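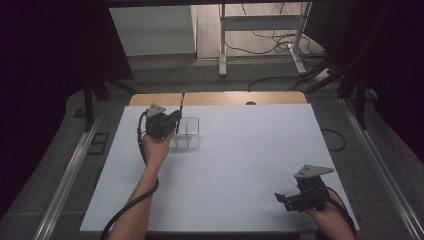 Gestard Community Help
Home and Craft > Storage > Small stuff

How do you keep straws and skinny sticks standing up in a clear divided box?
Asked in June, viewed 916 times, 3 answers

Hi all! I've gone a little overboard with striped straws and craft sticks and I finally want to store them properly. I love seeing the stripes, so a clear plastic container is a must for me. The one I bought is a low rectangular box with thin walls and a divider, and it's so light you can pick it up with one finger.

Trouble is, everything in it is taller than the box. If I stand one straw up it slides down the wall and ends up lying diagonally across both sides. If I fill a side completely they stay up great, but then I pull out a handful, the rest fan out like a bad haircut, and the whole box wants to tip.

I do all my making on a big white board that lies on top of my wooden table, and I really like working on it because everything shows up so well. The box lives toward the back left of the board. I'd rather not glue anything to it. I'd also like to be able to lift the whole thing off when we need the table for dinner.

What do you put in the bottom? Rice? Foam? And is a deeper box the obvious answer, or can this one be saved? I have a group coming over to make party decorations on Saturday so I'd love to have it working by then.

Tags: straws, craft table, clear boxes, dividers

Accepted, 27 thumbs up

Oh, you can definitely save it! I had the same fight with mine and I'm so happy with how it works now, so let me tell you what I did.

Get a piece of the plastic canvas they sell for yarn projects, the stuff that's all little square holes. Cut two pieces for each compartment. One goes flat on the bottom. The other sits up near the rim, and that second one is the magic part, because a straw held in two places can't lean. You'll need to open up some holes on the top piece so your straws drop through (I used a regular paper punch, and it's ugly if you look closely, and I don't care). The bottom piece can stay as it is for thin sticks, they catch in the grid. For straws I leave the bottom one out and put a square of shelf liner there.

To hold the top piece up I cut four short lengths of straw and stood one in each corner like table legs. No glue anywhere. When I want to wash the box it all lifts out.

For the tipping, weight has to go low and it has to go on both sides of the divider. Flat glass pebbles under the shelf liner work, or big washers from the hardware drawer. Put the tall things next to the divider and the shorter ones along the outside walls. Mine holds straws that stick up way past the rim and it's never gone over, even with kids grabbing.

I buy my boxes from Zudlow and the walls flex a bit, so cut the canvas a hair small. If you force it in, the sides bow out and the divider pops loose. Ask me how many times I did that before I got the scissors out again!

 Comment from the asker: The straw legs!! I had everything in the house already. Did one side tonight and it's rock solid. Doing the other side tomorrow.

 Comment: does this work for bubble tea straws

 Comment: Yes, but you'll get far fewer in and you have to cut the holes with a craft knife. The punch is too small.

11 thumbs up

Skip the rice, please. I tried it at our craft night at the Van Dusen hall in Sallismont and we were finding grains for weeks, and half of it ended up inside the straws. Floral foam sheds green dust, so skip that too. Dry packing foam is fine if you have it.

What I wanted to add is about the top you're working on, because I think it matters more than the box. I LOVE a plain surface for this kind of job. My old table had a busy wood grain and I'd lose toothpicks and thin sticks on it constantly. A light, smooth top with no pattern and no seams means you see each stray piece right away, and there's no crack for it to roll into. White is great for dark stripes. If your straws are pale, try a light gray, it's easier on the eyes under a lamp and white ends still show up.
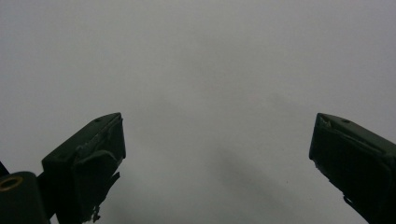

Pale gray and smooth, with little on it to compete with what you're sorting.

Also pay attention to your light. You want it even all the way across so a thin stick doesn't hide in a shadow. I moved my lamp behind me and then off to one side about six times before I was satisfied, and it was worth the bother.

As for keeping the box from skating around on a slick board: a damp cloth under it for one afternoon, or those clear bumper dots on the bottom of the box for good. The dots go on the box and leave your board alone, so you can still clear off for dinner.

And for Saturday, set the box within reach of whoever has the scissors. They end up pulling out most of the straws anyway. Have fun, party decorations are the best kind of mess!

 Comment: Bumper dots leave a ring on some boards if they sit in the sun, just a heads up.

 Comment: Good to know, mine's nowhere near a window.

2 thumbs up

just use a taller jar. i have 2, one for straws one for sticks, works great

Related questions
Getting sticker residue off clear plastic boxes
Best way to cut paper straws without squashing the ends
White board on top of a wood table: what stops it from sliding?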